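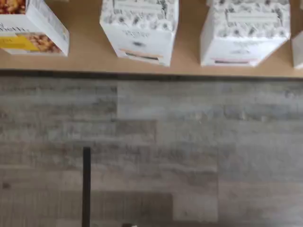

**FOR IMMEDIATE RELEASE**

Brakside, May 31, 2018

# Leltov to open second food shop in former Brakside post office

Leltov, the independent grocer based in Solberg, will open a second shop in August in the old post office on Brakside High Street. The building has stood unused since the counter service moved to the newsagent's at the other end of the street. Leltov has signed a ten-year lease on the ground floor and the yard behind it.

The shop will sell dry and packaged food, bread, milk, eggs, fruit and vegetables, and a small range of household goods. It will be open seven days a week, from 7.30am to 8pm on weekdays and Saturdays and from 9am to 4pm on Sundays. There will be no alcohol or tobacco on sale.

Brakside has been without a full food shop since the old mini-market shut. People living in the village have had to drive to Solberg, or take a bus that runs every two hours and stops at teatime. In a survey Leltov carried out over the winter, 579 households sent back a form. Most said they did one large shop a week by car and topped up at the petrol station. The three things they asked for most were fresh bread, tinned and dried food at ordinary prices, and somewhere to buy milk after six in the evening.

"We read every form," said Iker Lorente, founder of Leltov. "A lot of people wrote on the back as well, and some of them wrote quite a lot. The plain message was that they wanted a shop for normal food. They didn't want a gift shop with jam in it. So the opening list is rice, oats, pasta, flour, tins, tea, cereal, crackers and soup, and we'll add to it when we see what goes."

## What will be on the shelves

The shop will open with 347 lines, which is a little over half of what the Solberg shop carries. Each type of food will come in at least two price bands where suppliers allow it. The cheaper choice will be kept at a height that most shoppers can reach without stretching or bending, and the same layout will be used in every aisle.

Shelf labels will be larger than those in Solberg. Customers there have complained about the size of the print for some time, and in particular about the price per kilo, which was set in grey on white. The new labels give the price and the price per kilo in the same size, in black. Solberg will change over to them once Brakside is up and running. 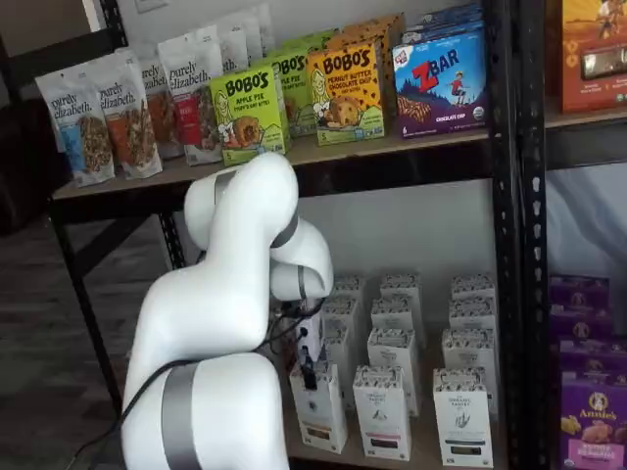
Deliveries will come into the yard at the back between 6am and 7am, and again in the early afternoon on Tuesdays and Fridays. Leltov has agreed with the council that lorries will not wait on the High Street and that engines will be switched off in the yard. Neighbours on Chapel Row have been given a phone number to ring if this doesn't happen.

Bread will be baked in Solberg and driven over each morning. Anything left at the end of the day will be sold at half price from 6.30pm. Vegetables will come from growers Leltov already buys from, with a few from closer to Brakside if terms can be agreed before the opening. Talks with two farms are going on now and the company will name them when contracts are signed.

## Work on the building

The front of the post office will stay as it is, including the stone lettering over the door and the posting box in the wall, which is still emptied every day. The later suspended ceiling has already been taken out. The windows behind it are sound and will be cleaned and repainted.

Inside, the old counter will go. It was built in two parts at different times and neither part is fixed very well to the floor. The oak flap at the end will be kept and used at the new till. A ramp will replace the single step at the side entrance, and the main door will be widened so that a pushchair or a wheelchair can get through without both leaves having to be opened.

The yard wall has a lean to it and will be rebuilt using the same brick. That job has to be finished before the cold store can go in, so it comes first in the programme. Scaffolding will be up on the Chapel Row side for three weeks. The footpath will remain open, although it will be narrower than usual past the gate, and cyclists are asked to get off and walk that stretch.
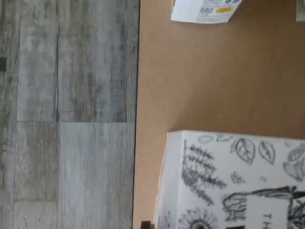 Parking has come up at both of the drop-in evenings held so far. There are no spaces attached to the building and none are planned. The public car park behind the village hall is a two-minute walk away and free for the first hour. Leltov has asked for one short-stay bay outside the shop for people who can't manage the walk, and is waiting for an answer from the highways office.

## Jobs

The Brakside shop will create up to 34 jobs, most of them part-time. Posts include a shop manager, two deputy managers, till and shelf staff, and an early-morning delivery team. Hours have been set so that there are shifts that fit inside the school day. All posts are paid at the same rates as in Solberg, and staff aged under 21 are paid the same as everyone else.

Applications open in the middle of June. Forms will be on the Leltov website and on paper at the Solberg shop and Brakside library. No previous shop work is needed for the till and shelf posts. Interviews will be held in Brakside village hall, with evening times for people who are already in work.

## Levus card

Holders of the Levus card, Leltov's customer card, will be able to use it in both shops from the first day. The card now has 3,346 holders. It gives a small sum back every quarter, worked out on what has been spent, and costs nothing to join. Points already collected in Solberg can be spent in Brakside.

People without a card will pay the same shelf prices. "We've never had one price for members and another for the rest, and we won't start," said Iker Lorente. "If a tin of tomatoes has a price on it, that's the price."

Leltov will also take back clean cardboard cartons and paper bags at the side entrance during opening hours. The Solberg shop has done this for some years. Cartons should be flattened, with any inner plastic bags taken out.
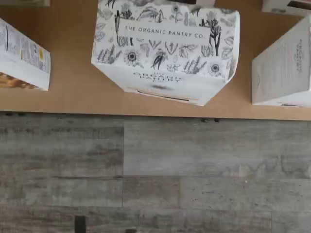

*A white carton labelled The Organic Pantry Co., with line drawings of sunflowers and other plants.*

## Drop-in evening

A third drop-in evening will be held at Brakside village hall in the second week of June, from 5.30pm to 8pm. The floor plan, the delivery times and a full list of opening products will be on show. Staff from the Solberg shop will be there to answer questions, and forms for suggesting products will be on the tables. Tea and coffee will be served.

The exact opening date will be announced once the yard wall is finished.

**Notes to editors**

Leltov is an independent grocer with one shop, in Solberg. The Brakside shop will be its second.

Iker Lorente is available for interview by phone on weekday mornings. Visits to the building can be arranged with two days' notice; hard hats and boots are needed in the yard.

Floor plans and drawings of the shop front are available on request from the Leltov press office in Solberg.

**Ends**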